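Subject: Re: [local-list] Wurkham pension vote

I read the summary the bargaining team sent round and I'm not convinced. We are being asked to swap a guaranteed pension for a "target benefit" plan, and the only numbers in the document come from Otden, the consultants Wurkham hired. Did anyone on our side check them?

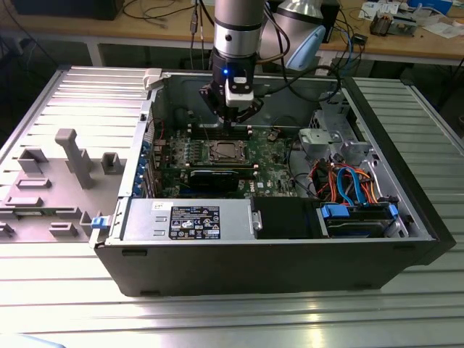
The 2 percent raise looks fine until you see that it stops after the first year. The plan change is permanent. I also can't find what happens to members with under 15 years in, and there are around 1,000 of us in that group.

On July 5 the list got this:

> The employer has assured us that no current member
> will be worse off. Full text will follow the vote.

Follow the vote? I have been through three contracts here and never voted on a text I couldn't read. An assurance is worth whatever is written down, and so far that's one line in an email. 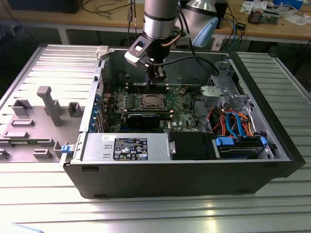 Usano stewards asked for the full text too and were told it was still with the lawyers. Their view is that the vote should be put off until it comes back, and they want the other units to say the same in writing.

I'd sign that. Until I see the language on early retirement, I'm voting no.

Sproģis
Unit 5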